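3.2 Shared work surfaces and the color of storage

The second part of the study looked at how people talk about storage they share with others. Earlier interview work by Lill and Rimkutė dealt mostly with desks and lockers, where one person decides what goes where. Shared storage is different in that the person who puts a thing down is often not the person who picks it up. We wanted to know which features of a table or shelf come up when people explain where something belongs, and how often color is one of them.

Interviews were held at two sites, Clanent and Lomevine, with 14 participants at the first and 13 at the second. All of them had worked at their site for at least 3 months. Each interview was done on the work floor in the participant's own language, and later put into English by the second author. Participants were asked to give directions to an item as if speaking to a new coworker on the phone. They could not point, and the interviewer did not help them. A short set of follow-up questions then asked about changes in the room since the participant had started there.

Directions were split into phrases and each phrase was given one code: color, shape, position, neighbor (the item next to it), or owner. "The low shelf" was coded as position and "the yellow one" as color. Phrases such as "where Hubert keeps them" were coded as owner, even when the person named had left the site. Colored furniture of the kind the participants spoke about is shown in Figure 2.
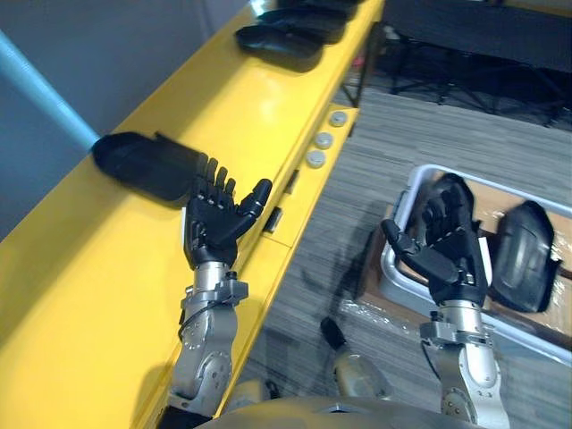
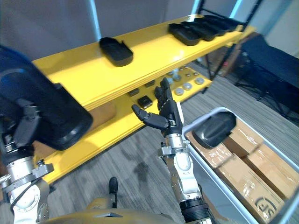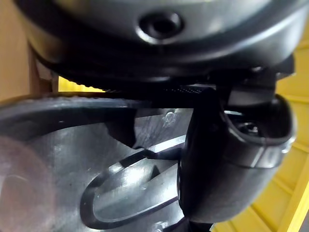

Figure 2. Yellow surfaces with dark items. First picture: table with black molded pieces. Second picture: shelves with black trays and small parts. Third picture: close view, with yellow visible along the right margin and in a small gap.

Color phrases came early in the directions. Most participants at Clanent used one in their first sentence and then moved on to position. At Lomevine the order was less fixed, and several people began with a neighbor phrase ("next to the tape") before saying which piece of furniture they meant. When the interviewer asked them to start over, they tended to add the color at the front and leave the rest as it was.

Owner phrases were more common than we had expected from the earlier work. They were used mainly by people who had been at the site longest, and mainly for tools. One participant at Lomevine gave the whole route to a hand stapler in terms of former coworkers – three names in all – and was surprised when told that a new person would not know them. Shape phrases were rare at both sites. When they did appear, they described the item itself and hardly ever the furniture.

The follow-up questions gave a mixed picture. At Clanent, a row of cabinets had been repainted from green to gray in June, before the interviews began. Some participants still called them the green cabinets and corrected themselves. Others kept the old name on purpose, saying that everyone knew it. Two people who had started after the repainting also used the old name, which they had picked up from the people who trained them. A color word can therefore go on working as a name after the color is gone, and our coding does not separate these two uses. We went back to the recordings to see if tone or pauses would help, but the two coders, Avotiņš and Toom, did not agree often enough for this to be of use.

Labels were mentioned less than either site manager had predicted. Lomevine had put printed labels on most of its shelves the year before, and participants could say what was on them when asked. They seldom used them in directions. One said that the labels were for putting things back, and that to find something you looked for the thing. We return to this remark in Section 4, where the same split between finding and returning shows up in the diary entries.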